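Kitchen hand, part time
Ouazzani Catering, posted 2018-02-20

We cook lunches for offices and run a small shopfront next to the Veller Street library. We're after a kitchen hand to start in April, working early mornings through to early afternoon.

The work is washing up, peeling and chopping, packing orders and keeping the cool room tidy. You'll be on your feet most of the shift and lifting trays and stock pots. Experience helps, but we'll train someone reliable. A current food handling certificate is needed before your first shift. 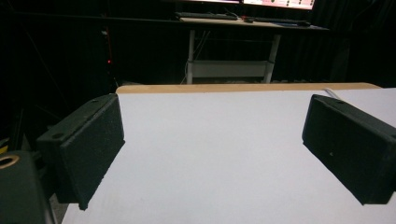 White tabletop, close view.

Pay is by the award, with super on top. The roster comes out 2 weeks ahead and staff lunch is included. There's no parking at the shop. The 645 bus stops across the road, but check the timetable, as the first one may be too late for opening shifts.

To apply, drop a resume at the counter after the lunch rush and ask for Karim Ait Brahim. Include the name of one person we can ring for a reference. Sohail Lodhi does the rosters and will call to set up a paid trial shift.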